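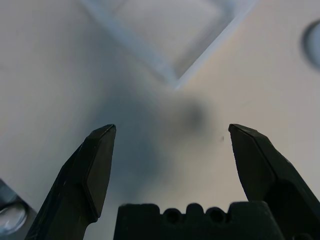
Wrist camera view with the fingers open over the bench, Zallumton cell.

February 16, 2018

Progress report: handling rules for the Zallumton cell

Hi all,

Quick catch-up on where the rules work stands, and where your money went this quarter. Short version: the draft is written, people are using it, and I'm still fighting with one section.

The rulebook is down to 43 pages from a pretty awful first version. Most of what I cut was stuff copied over from the old Feter manual that had nothing to do with our arms. What's left covers startup checks, who may enter the cell and when, finger inspection, and logging. The finger part is my favorite! Operators now look over both tips before each shift, check the bevels for chips, and write down any new scuffs with the date. Old scuffs get a note too, so the next person doesn't report them all over again.

We also have a bench rule. Anything on the table that isn't part of the task gets moved out of reach of the arm before power goes on, and clear plastic gets its own line because it's so easy to miss on the wrist camera. I argued for that one pretty hard and I'm glad it stayed in.

On the numbers: we ran 881 logged picks under the draft rules at Zallumton, with 3 stops called by operators. All of those were people following the new "stop if you're unsure" rule, and I'd much rather see that than a zero. The second site, Frade, has done its first 100 and I haven't been through those logs yet.

The section giving me trouble is restart after a stop. Zolmont (they're doing the outside review) want a second person to sign off every time. The night crew says that would leave them standing around waiting, and they have a point. I'm trying a version where one person can restart after a minor stop and two are needed if anybody has reached into the cell.

Still to do in February: read the Frade logs, settle restart, send the whole thing back to Zolmont. Spending is on plan. I could use a yes or no on the extra training day before I book the room.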